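24 January 2018

Best day on the sock job so far, and I want to get it down before I fall asleep over the keyboard.

We started late. The memory card from yesterday hadn't been copied over, so I sat with a cup of tea and watched the progress bar crawl while Kirsty Lennox went through the log and crossed out everything where we'd bumped the camera. I used to hate that part of the morning. Now I quite like it, I suppose for the same reason people like sweeping a workshop. By the time the bar got to the end I was itching to pick something up.

The plan for Undar (that's still what we call the model, though the name on the shared folder has changed again) is to give it soft things in rooms where soft things get dropped. We did bedrooms before Christmas and they went well, maybe too well. It learned that a sock lives on a carpet or a bed. Show it a sock anywhere else and it goes vague, reaches for the space next to it, closes on nothing. So now it's bathrooms! Bathrooms are wonderful for this. Everything is white and shiny and throws the light back at you, and there are curved surfaces all over the place where a camera has trouble telling near from far.

I did the first long run by hand, with the gripper held low and the lens looking out over the top of it. Each example is one pick, one carry and one release, and I try to do it the way I'd want the arm to do it later, with no dithering and no second grab. It's harder than it sounds. When you pick up a sock with your own fingers you're making little corrections the whole time and you never notice. Put a tool in your hand and all of that goes clumsy, and you have to learn to be smooth again. I was dreadful at it in June. My early files are full of me stabbing at things like a heron.

Today it clicked. I had a stretch of 15 in a row that I wouldn't change a thing about, and I could feel while I was doing them that they were good. The trick (for me, anyway) is to look at where I'm going to put the sock down before I've closed on it. Then my wrist sorts itself out on the way.

We used the bright blue one for most of the session, over by the toilet with the lid up, and I kept trying different grips on it. Pinched by the cuff, pinched in the middle, bunched up, hanging long. I want the model to see a sock in every silly shape a sock can take, flopped over on itself included, and to understand that it's still the same sock.
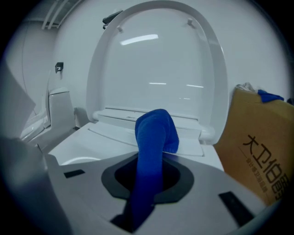 Kirsty thought I was being too neat. She said that if every carry is a lovely clean curve then the model has no idea what to do when it finds itself off the curve, and that she'd take one ugly recovery over 5 perfect runs. Start badly on purpose, she said, come in too high or too far over, and then fix it.

I argued for a bit, mostly because I was so pleased with my 15, and then I tried it and she was right. It's great fun too. You put yourself in a mess and get out of it, over and over, and every time you get out you've left a little trail for the machine to follow. We're going to mark those runs separately - I wanted to call them wobbles, she wanted something a stranger could understand, and we settled on "recoveries" - so that we can train once with them and once without and see what the difference is. I have a strong hunch but I'm not writing it here in case I'm wrong.

The afternoon was duller. The timestamps on one batch had drifted and I had to line them up again by the sound of the gripper closing, which took two hours and most of my patience. Skendus is supposed to do that for us automatically and mostly does. Somebody at Cruickshank has promised a fix. I've put a note in the file so I remember which batch it was.

Then the count. 810 examples since we moved into bathrooms, after throwing out the bad ones! I went and told Kirsty and she said "usable or total?" and I got to say usable. I'm still grinning about it.

A few things for tomorrow, so I don't have to remember them in bed:

Charge both batteries, not just the one on top.

More short socks. The long ones fold over and the short ones don't, and I think we're heavy on long.

Try some runs with the light off and just the daylight. The glare worries me, and if we only ever collect under the one lamp then we've taught it about the lamp.

Ask Larance if we can have the other room for a second week.

My forearm aches in the exact shape of the handle. I made pasta left-handed and it came out fine. While it boiled I caught myself looking at the dish towel on its hook and working out the approach, where I'd come in from and where I'd close, and I picked it up in one go, very smoothly, and put it down on the counter, and felt absurdly proud. Bed now.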